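園芸なんでも相談ひろば
カテゴリ:観葉・洋らん・多肉 > 室内での栽培

質問
冬に葉がしわしわになったハオルチア、植え替えは今してもよいですか

投稿者:Herman Ginting
投稿日:2024/03/25
状態:解決ずみ

はじめまして。日本に住んで4年になります。日本語は勉強している途中ですので、変な言い方がありましたらお許しください。

相談したいのは、室内で育てているハオルチアのことです。昨年の7月に、Kiststeadという園芸店の通信販売で買いました。値段は一鉢2000円でした。札には「Ilen」という名前だけが書いてありましたが、これが品種の名前なのか、売り場の分類の名前なのか、私には分かりません。葉は短くて、先のほうが半分透明で、光に当てるととてもきれいです。

秋までは元気でした。しかし、年が明けてから外側の葉がだんだん薄くなり、縦にしわが出てきました。水が足りないと思って一度たくさん水をやりましたが、二週間たってもしわは戻りませんでした。中心の新しい葉は緑色で、かたいです。腐ったようなにおいはしません。鉢を少し揺らすと、株がぐらぐら動きます。

用土は、買ったときのまま替えていません。表面は茶色の細かい土で、乾くと固くなり、水をやると最初は上にたまってから、ゆっくり下に入っていきます。鉢はプラスチックで、底の穴は一つです。肥料はまだ一回もやっていません。
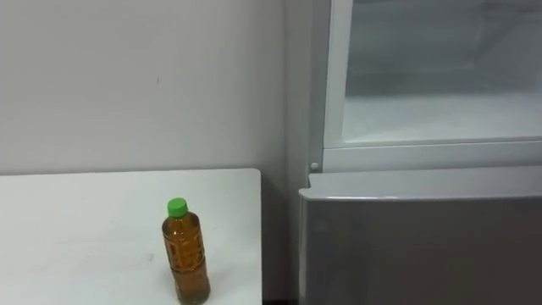

置き場所についても書きます。ハオルチアは強い日光が苦手だと本で読みましたので、窓から離れた部屋の中に置くことを考えています。候補は二つあり、一つは東の窓の横の棚、もう一つは壁につけてある白いテーブルの上です。棚は朝の二時間だけ日が入り、レースのカーテンがあります。テーブルのほうは直射日光が入りませんが、昼間は電気をつけなくても新聞が読めるくらいの明るさです。今までは棚に置いていましたが、冬の夜は窓の近くがとても寒くなりますので、心配しています。

それから、もう一つ迷っていることがあります。同じ店で、Grallisという多肉植物用の土も買いました。袋には「そのまま使えます」と書いてあります。しかし友人には、軽石をもっと混ぜたほうがよいと言われました。どちらが正しいのでしょうか。

聞きたいことをまとめます。
植え替えは、今の時期にしてもよいでしょうか。それとも、しわがなくなるまで待つべきでしょうか。
根がだめになっている場合、どこまで切ればよいでしょうか。
植え替えの後、水はいつからやればよいでしょうか。
棚とテーブルと、どちらに置くのがよいでしょうか。

どうぞよろしくお願いいたします。

補足
室温のことを聞かれましたので、追加します。冬の朝、いちばん低いときで12度でした。暖房は夜には消しています。

回答1(ベストアンサー)
回答者:Harahap

私も外国から来て、日本で多肉植物を育てています。同じような失敗をしましたので、分かることを書きます。

水をたくさんやってもしわが戻らず、株がぐらぐらするのでしたら、根がほとんど働いていないと思います。その場合、待っていてもなかなかよくなりません。むしろ、今の時期は植え替えに向いています。春の成長が始まるころですので、新しい根が出やすいです。真夏になると休みますので、その前に済ませてください。

私のやり方は次の通りです。

水やりを一週間ほど止めて、土を乾かします。鉢から株を抜いて、古い土を手でやさしく落とします。
根をよく見てください。白くて太く、引っぱっても切れない根は生きています。茶色で中が空っぽの根、さわるとつぶれる根は取ってください。少し引いただけで取れるものは、はさみを使わなくても大丈夫です。
下のほうの枯れた葉も、左右に割くようにしてはがします。ここが残っていると、新しい根が外に出にくいです。
はさみで切ったところがある場合は、日陰で三日か四日、乾かします。
乾いた新しい土に植えます。株がぐらつくときは、表面に小石をのせて押さえます。

生きている根が一本もない場合も、あきらめないでください。茎の茶色いところを、白くてきれいな面が見えるまで薄く切り、一週間乾かしてから土の上に置いておけば、根が出ることが多いです。私の株は、根が出るまで一か月以上かかりました。

水については、根が残っているなら植え替えから一週間後に、軽くやります。根がないなら、乾かした後に土の表面を少し湿らせる程度にして、霧吹きで様子を見てください。最初からたっぷりやると、また腐ります。

土のことですが、Grallisは私も使ったことがあります。そのままでも育ちますが、部屋の中は風が少なくて乾きにくいですので、私は土が三、軽石の小粒が一の割合で混ぜています。お友達の意見も、袋の説明も、どちらも間違いではないと思います。混ぜる前に、細かい粉をふるいで落としてください。水が上にたまるのは、この粉が原因のことが多いです。

置き場所は、植え替えてから二週間はテーブルのほう、その後は棚に戻すのがよいと思います。根が弱っている間は、朝の日でも葉から水が出ていきます。しかし、ずっとテーブルのままですと、葉が上に長くのびて形がくずれます。新聞が読める明るさでも、植物には暗いことがあります。冬の夜だけ窓から離せば、12度なら問題ありません。
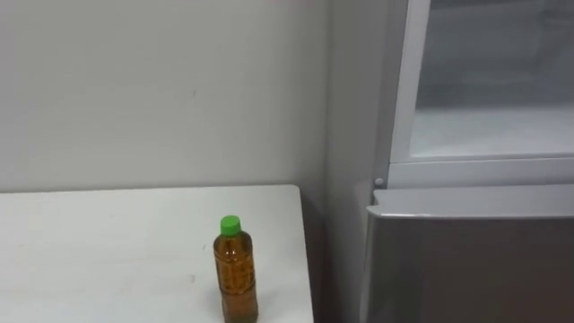 壁ぎわの白いテーブル

一つだけ注意があります。冷蔵庫のように熱を出す家電の横に鉢を置くと、そちら側だけ早く乾くことがあります。近くに置く場合は、少し間をあけてください。

回答2
回答者:匿名

植え替えればたいてい治ります。うちのは床に落として土が全部出たので、しかたなく植え直したら前より元気になりました。水は適当です。

回答3
回答者:3691

回答1の方とほとんど同じ意見ですが、肥料のことが書いてありませんでしたので足します。植え替えのとき、元肥は入れないほうがよいです。弱った根に肥料が当たると、さらに傷みます。新しい葉が動きはじめたのを見てから、薄い液体肥料を月に一回で十分です。

あと、鉢の大きさを一つ上げる人が多いですが、根を整理した後は同じ大きさか、小さい鉢にしてください。大きい鉢は土がいつまでも乾きません。

「Ilen」は聞いたことのない名前です。お店に問い合わせてみてはいかがですか。札は植え替えのときになくしやすいので、鉢にも鉛筆で書いておくとよいです。ボールペンの字は日に当たると消えます。

質問者からのお礼
Herman Ginting

みなさま、ていねいに教えてくださり、ありがとうございました。鉢から抜いてみましたら、生きている根は二本だけで、あとは茶色でした。今、新聞紙の上で乾かしています。土はふるってから、軽石を混ぜて使うことにします。肥料は入れません。

Kiststeadには、名前のことをメールで質問しました。返事はまだありません。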